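Search this diary Enter keywords Go

24 September 2020

Quick one, bus in 9 minutes. Spent most of the afternoon on the table thing. Paper down first, the big white sheet, covers nearly the whole top now, just a strip of bare wood left at the far side. Looks so much cleaner. Should of done it weeks ago.

Mwajuma rang in the middle of it, wants the orange bowl back by January. Told her fine. Don't want to give it back. Paid her 2 dollars toward it once so it's a bit mine?? She says no.

Lunch was late, soup, Ebony burned the toast and ate it anyway. Owe her 75 cents for the bread. Still haven't written to Abundio about the Findetano shelves, he'll be cross, do it tonight. Also the Mohamedi invoice. Also socks.

Anyway the bowl. Tried it at the corner, tried it by the edge, too lonely. Middle is best. Little flared rim, wavy foot, it throws a faint shadow on the white that I like alot. The tan thing goes lower right of it, egg-shaped, could be a potato, could be a roll, Ebony and I have stopped argueing. Nice next to the orange either way. 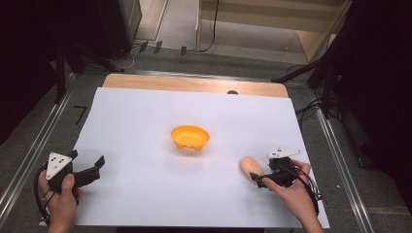 Does the paper need taping down? Only if there's a draft, otherwise its own weight holds it flat enough once the curl has gone out.

Tomorrow: bread, stamps, ring Peninah re the key. Find out if the 427 still stops by Stultness or if I have to walk up from the bridge again. Knees bad. Left my good pen somewhere, using the horrible green one. Bus

Last updated 24 minutes after posting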